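Jutel Towel Folding Data: README and Data Card

Giltmont Linen Services, finishing room
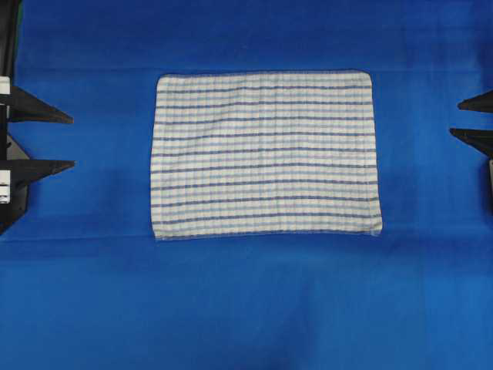
Jutel is the name we gave to the recordings and the paperwork that go with the two-arm folding station at Giltmont. The station folds small flat items, mostly tea towels and hand towels, and the recordings are what it was trained on. This file covers what is in the data, how it was collected, what it should and shouldn't be used for, and what has changed for the people who work in the finishing room. The last part is longer than usual for a file like this. The staff asked for it, and we agreed that it should travel with the data.

Status: in use on one station, day shift only.
Current version: the March release, with corrections to the labels.
Last reviewed: Saturday, September 24, 2022
Maintained by: Matěj Jireš (data and software), Anežka Baláž (finishing room)

Contents of the release

recordings/ One folder per episode. Each holds the head camera video, the joint positions of both arms and the opening of both grippers.
labels/ One text file per episode with the item type, the start condition, the operator code and the result.
notes/ Free-text notes typed by operators at the end of a session. Spelling is left as written.
splits/ Lists of which episodes are for training and which are held back for checking.
CHANGES Plain list of what was altered between releases.

An episode is one item, from the moment the operator presses the pedal to the moment they press it again. Most start with the item flat on the blue work surface between the two grippers. Others start from a crumpled item, and those are labelled "heap". Please don't mix the two without reading the section on known problems.

Items

Everything in the recordings came out of Giltmont's own stock. Three item types are labelled:

tea_towel: woven, striped or checked, hemmed
hand_towel: plain white terry
napkin: plain colours, cotton or a blend

The tea towels make up the biggest share by far. They go to cafés and small kitchens, they come back in every state, and before the station they were the job most people wanted to swap out of. A flat tea towel looks like an easy case, but small ripples in the cloth move the stripes about, and the first model we trained followed stripes when it should have been following hems. The label file has a field called "pattern" for this. If you train on striped items only, check the result against plain ones before you trust it.

Sheets, fitted items, aprons and anything with ties are not in the data.

How it was collected

Operators guided both arms by hand using a pair of leader handles beside the station. Five people recorded episodes, all of them finishing room staff who already folded for a living. Each took a half day of training from Rivetik, who installed the arms, and then recorded in blocks of 18 episodes with a break after each block. The block size came from Jozefína Pešek, who did the first week of recording and found that her folds got sloppy past that point. We kept it for everyone.

Recording was done on paid time and did not count toward anyone's piece rate. For the length of the collection those operators were paid their own average from the previous quarter. This took some arguing over, and it is the first thing we would tell another laundry to settle before they start.

Operators were told to fold the way they would fold at the bench, with one exception. At the bench most people flick the cloth to square it up. The arms can't do that safely at their current speed, so operators squared the corners by tugging. You will see this in nearly every heap episode. It is slower than a person would be, and nobody at Giltmont folds that way by choice.

Each operator has a code. The list that ties codes to names is kept on paper in Anežka's office and is not part of any release. Anyone who recorded can ask for their episodes to be pulled from the next version. One person has done so, and those episodes are gone from the current one.

Labels

The result field takes one of four values:

good: would go straight to packing
redo: folded, but a person would refold it
drop: the item left the gripper partway through
stopped: the operator ended the episode early

Results were marked by the operator at the time, then checked by a second person from the video. Where the two disagreed, the label says "redo" and both opinions are kept in the notes. Most of the disagreements were over how far out of square a tea towel can be. Norbert Mikuš, who has run packing for years, set the rule we use now: if the stack leans by the time it is strapped, the fold was no good. That is a fair rule on the floor and an awkward one in a data set, as you can't see a stack in a single episode. Treat the line between good and redo as soft.

Known problems

The heap episodes were nearly all recorded by two operators. A model trained on them picks up their habits, including which corner they go for first.

Light in the room changes through the day. Early recordings were made with the west blinds open, and the blue surface reads quite a bit lighter in them. We closed the blinds after that.

The work surface creases. The crease sometimes lines up with the bottom hem of an item, and the software has taken one for the other more than once. Smoothing the cover between items helps, and it is on the operator's checklist.

In 28 episodes the right gripper was recorded with the wrong zero point. They are listed in CHANGES and left out of the splits, but the raw folders are still there.

There are no left-handed operators in the data. We don't know if that matters.

Using it

Start with the episode lists in splits/ and not with the full folder. Hold back whole sessions when you test. Two episodes from the same block are close to the same episode, and results look much better than they should if you split them at random.

The data was collected to train and check folding at this station. Using it to compare operators with each other is not allowed under the agreement with staff, and that covers supervisors as well as outside parties. Time stamps have been shifted by a different amount for each session so that shift lengths can't be worked out from them.

Requests for copies go to Matěj. Turunen, our sister site, has a copy on the same terms.

What the station does on shift

A person lays the item on the surface or drops it there in a heap, steps back behind the line and presses the pedal. The arms fold it and push it to the tray side. The person checks it, stacks it and lays out the next. One person can look after the station and a bench beside it, which is how we run it now.

It is slower than an experienced folder. On flat tea towels it keeps up with someone in their first few weeks. On heaps it doesn't. We check it every Monday with a set of 100 flat tea towels taken straight from the ironer, and the last time we ran the set before this review, 8 had to be refolded. The check sheet is pinned beside the station for anyone to read.

What has changed for people

No positions were cut when the station went in, and the agreement says none will be cut on account of it for the length of the current contract. That agreement is with Giltmont and not with Rivetik. People have asked what happens when the contract runs out. We don't have an answer to put here.

The hours have shifted around. Folding small items used to be a full day for whoever was rostered on it. It is now half a day at most, and the rest is spent on sorting or at the sheet line. Some staff like the change. Sheet work is heavier, though, and two people with shoulder trouble asked to stay with small items. They have stayed, and the roster was built around that.

Piece rate was the hardest part. A person watching a machine fold isn't folding, and the old rate had no line for it. Station time is now paid at a flat hourly rate set a little above the room average. Hằng Giáp, the floor delegate, worked through the figures with payroll, and her notes on it are kept with the agreement. The fastest folders still lose a bit on station days compared with a full day at the bench. They are rostered there last unless they ask for it.

There is less wrist pain reported on small items. There are more complaints of boredom. Both come from the short form people fill in at the end of the month, and it is a small room, so we wouldn't build much on either.

The training is uneven. Those who recorded data understand why the arms hesitate over a hem and will wait it out. Those who joined later tend to hit stop and fold the thing themselves. Jozefína now spends an hour with each new person at the station, and the stops have come down on her shifts.

Anyone can switch the station off, for any reason, and go back to folding by hand. The reason goes in the log if they feel like giving one.

Still to do

More heap episodes from operators who haven't recorded any.
Plain tea towels in darker colours.
A second look at the good and redo labels using stacks of finished items.
Replace the work surface cover with one that lies flatter.
Translate the station checklist into Vietnamese and Slovak. Hằng and Norbert have drafts.

Corrections to this file can be sent to either maintainer or written on the printed copy in the lunch room. Matěj types them in on Fridays.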